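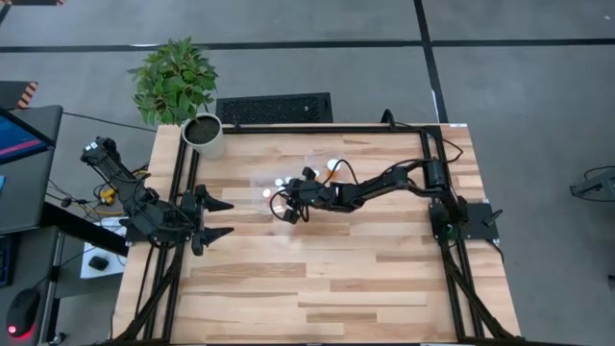

The butcher-block top, pale blond and honey.

Qianru Kong has opinions about pill bottles, and she would like you to hear them before you sit down.

"Keep the caps on," she says. "People pull them all off at once and then they've got two jobs."

Kong sorts other people's medicine cabinets for a living, under the name Vutano. She charges by the visit and refuses to do garages. Most of the work happens on a table, and she is picky about the table. Butcher block is her favorite. Glass is out, for reasons she describes as "one bad afternoon in July."

Her method would fit on an index card, which is where she keeps it. Empty bottles go in clear bins. Anything with a label you can't read goes to the pharmacy. You get 30 minutes, and then you stop, even if you're enjoying yourself.

"Some people enjoy themselves," she adds, in the tone of a woman who has seen it.
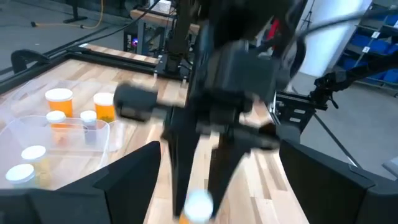

Photo: Raíssa Brandão

Why clear plastic? "Because I bought opaque once. Lovely boxes. I opened every one of them every time." She now owns a shallow tray and a deeper bin, and says the tray is for bottles she hasn't made up her mind about. Orange ones with white caps make up most of her working life.

I asked whether she saves any. She does, for screws, buttons and a quantity of cumin.

"My sister in Hundberg says it's unsanitary. My sister keeps batteries in the butter dish."

Her own medicine cabinet was off limits. "It's being reorganized," Kong said, and offered me tea.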